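## Fosard Bench Kit, two-arm classroom set

The Fosard is a pair of small desktop arms that bolt to a table and spend their lives tidying desks more slowly than you could. We build it for school clubs and for the Troravura student league, where the desk-tidying is scored. It ships as parts. Assembly is the first project, and for some clubs it is also the second and third.

**What you get**

- Two arms, black and white, with a base plate for each
- Two grippers
- Camera mounts and two signal cables
- Cable ties (there are never enough, so buy more)
- Power supply with a switch big enough to slap
- Printed manual, 90 pages, of which the wiring section is the one everybody skips and then reads twice

Tabletop, enclosure and desk clutter are not included. Any school can supply the clutter.

**The desk task**

The starter project in the manual is the one most clubs bring to their first league day. The arms face a white tabletop with a file rack and a small drawer unit at the back, and students program one arm to deal with the drawer while the other stays out of the way. Staying out of the way is worth more points than you'd think. We have watched excellent drawer routines come to grief on a neighbor's elbow.

Students can drive the arms by hand with the optional leader handles, record what they did, and play it back. They can also write the motion out in Python if they're the type.
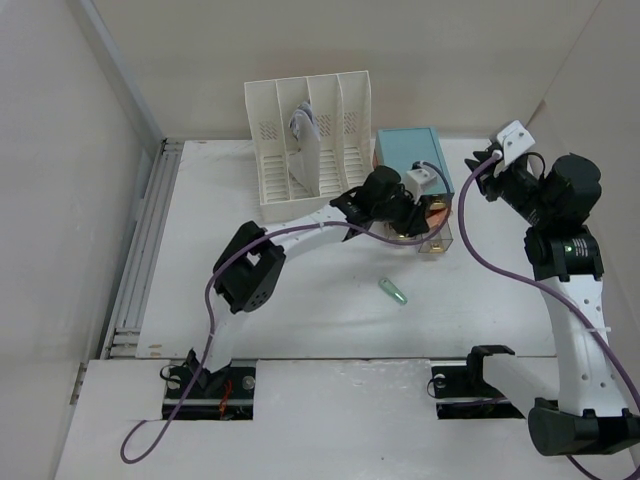

**Dranesbridge, Feb 2, 2025**

New this season: the purple cables are now standard. The old ones were black, the arms are mostly black, and students kept losing track of which line went where. Purple shows up well against a white forearm, and a single tie on the link keeps it from wandering. Leave slack at the elbow. If the cable goes tight when the arm reaches across the table, it will come unplugged during your demonstration to the principal and at no other time.

The rack and drawer are ordinary office supplies. League rules ask for an upright rack with open compartments and a drawer with a clear front section, so the judges can see whether anything is in it. Color is up to you. Loose items on the table should be light, blunt and nothing you'd miss.

**Specs, more or less in order of how often we're asked**

| | |
|---|---|
| Recommended ages | 14 and up, or younger with a patient adult |
| Max payload per arm | 200 g |
| Table needed | Flat, rigid, light-colored |
| Mounting | Base plates bolt through the tabletop or clamp to the front edge |
| Software | Arango Studio, free for schools |
| Recorded moves stored | 2000 |
| Noise | A faint whine, rising when the code is bad |

The payload figure is for the arm at full reach. Please don't email us to say yours lifted a stapler. We're happy for the stapler.

**Setting up for a class**

Allow one kit per group. Each group will want one person on the keyboard, one on the stop switch and one to put things back on the table between runs. Rotate the last job or you will lose that student to the chess club.

Mount both plates before wiring anything. Run the home routine with the table clear, then add the rack, then the drawer. If a gripper closes a little to the left of where it was told to, check the plate bolts before rewriting the code.

**Spares and orders**

Gripper fingers, cable sets and single base plates are sold separately from the Dranesbridge shop. Gripper fingers are the best seller by a wide margin. Orders for the fall term should reach us by the end of August. We say this every year and every year September is very busy.

Schools can pay by purchase order. Replacement manuals are free, and we don't ask what happened to the first one.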